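Trokari hand-held gripper pair: review after one budget cycle

Bronthorpe packs small consumer goods for other companies, and we have been pricing an automated cell for the phone accessory line since last June. Before committing to arms, we bought hand-held grippers so that operators could record the pick and place work themselves. The pair reviewed is the Trokari two-jaw set, wired version, bought from Leitner at list price.

What is in the box

Two grippers, left and right, with cables and a calibration card. No table, no frame and no storage. The quote does not make this clear, and a buyer who budgets for the grippers alone will be short. Our order came out as follows.

Gripper pair: $800
Mounts and spare jaw pads: $41
Table frame, aluminum rail, used: $500

The Femley pair we compared it with was quoted at $753 with mounts included. On paper that is the better price. We passed on it because the cables were fixed at the gripper end, and a damaged cable meant sending back the whole unit. The Trokari cable unplugs.

Handling

The grip suits a medium or large hand. Operators with small hands could close the jaws fully but got tired sooner, and we now plan shorter turns for them. Balance is slightly nose-heavy. The jaws open wide enough for everything on our line except the boxed chargers, which have to be picked by the short side.

Blocks and other upright parts are easy. Flat parts are the real test. A phone case lying on a smooth surface gives the jaws very little to hold, and the approach angle has to be low. Expect a learning period of several sessions before the recordings of flat parts are worth keeping. Plan labor for this; it was the largest item we left out of our first budget.

Cables

This is the weak point. Each gripper trails its own cable, and with two in use they cross whenever the operator reaches over. Route them off the near edge of the table, one to each side, and leave slack.
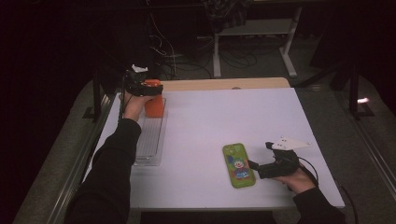 The cable length is adequate for a seated operator and slightly short for a standing one. Extensions are sold separately, and we had one drop the signal until we replaced it. I would put a spare in the first order. Wireless is listed as an option, but Leitner could not give us a delivery date, so it was left out of the comparison.

Wear

The jaw pads are consumables. Ours lost grip on glossy plastic well before they looked worn, so inspection by eye is not a useful check. We change them on Friday with the rest of the line maintenance. The housings have held up — one hairline crack at a mount screw, caused by overtightening.

Recommendation

Buy the pair if you already have a rigid table and someone to manage the recordings. If you have neither, price those first. For a single-product line with upright parts only, the Femley set would do the job for less. We will order a second Trokari pair when the arm quotes come in, with the extensions on the same purchase order.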